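Notebook, August. Flellik two-arm kit, on trial from Rirura

Picked up where Murdo left off. The kit is ours for 10 more working days, then it goes back or we pay for it. Murdo Rutherford wants a yes or no from the bench before he talks to Pekis about the price.

Mounting was easy. The bracket bolts matched our rail and the manual was right about the cable lengths, though the page on the emergency stop is for an older controller. Wrote to Rirura about that, no reply yet.

Calibration took about 2 hours, most of it mine. The routine wants the arms parked in a pose the manual only shows in a small drawing. Thodoris Mavromatis found the same pose stored as preset 149 – use that and skip the drawing.

Software notes:
- teach mode drops out if the laptop sleeps. Turned sleep off.
- log files save in the wrong folder after the update. Moved by hand.
- speed limit resets to default on every restart. Check it first.

Moved on to basket work after lunch. The slotted baskets are what Menzies uses in the packing room, so rim clearance matters more to us than reach. Kept both arms at low speed.

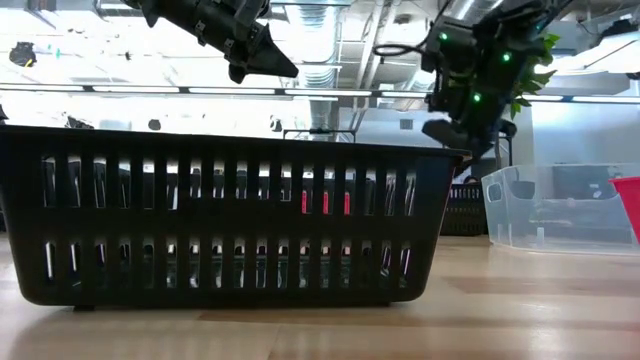 Both grippers over the large black basket, clear bin to the right.

Still to do: write down a safe height over the rim for each arm, ask Rirura for the price of spare fingers, and get the right e-stop page. Thodoris has the laptop until 4 – log in as bench, not as him.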